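Search this forum Advanced search

Topic: Rellivton's new digital billboards — anyone getting a straight answer on rates?

kerbside_copy
Rellivton have put up four roadside screens on the Tunham bypass and the rep quoted my client $3178 for a fortnight. Asked what share of loop that buys. Was told it buys "presence". Has anyone booked these?

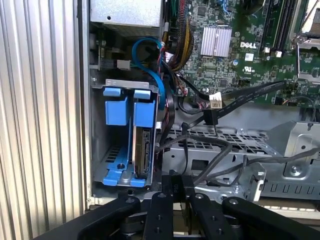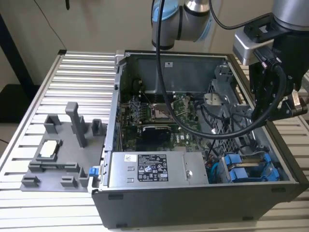

Dell desktop with the lid off, and an open tower on its side

mallee_media
Presence is what you pay for when the audience figures haven't turned up yet. We booked two of the four in May for a tyre shop. Owner loved it. Drives past it twice a day, so that's two impressions we can verify.

hondus_pete
Bit harsh. I do the buying for Hondus and we've had a decent run on the bypass. Ask for Aiguo Long, he'll send you the loop length and the play logs without a fight. Our log showed 336 plays a day per screen and I've got no reason to doubt it.

mallee_media
Plays aren't people, Pete. The sign at Cassim plays all night to a paddock.

hondus_pete
Never said they were. I said he'll send the log, and that's more than you'll get out of most of the static mob. When did a paper billboard last send you anything but an invoice?

SabinaAmarasinghe
Planner here, not with Rellivton. The number you want is share of time across the loop, plus how long a car has the screen in view at the posted speed. On the bypass I'd be surprised if a driver sees more than one ad on each pass. If you're one of eight advertisers, work it out from there and then ask for a discount.

kerbside_copy
Thanks Sabina. She finally rang. Loop has six spots, they won't say who's in the other five, and there's a $500 "artwork conformance fee" if the colours are wrong. I asked which colours are wrong. She's getting back to me.

mallee_media
White. They reckon it dazzles people. Our tyre shop went grey and now looks like a funeral home with a wheel alignment special.

hondus_pete
We paid no such fee. Push back on it.

SabinaAmarasinghe
Agree with Pete. Get the spec sheet in writing before your designer opens a file, and keep the copy under seven words.

kerbside_copy
The client's business name is five words. I'll report back.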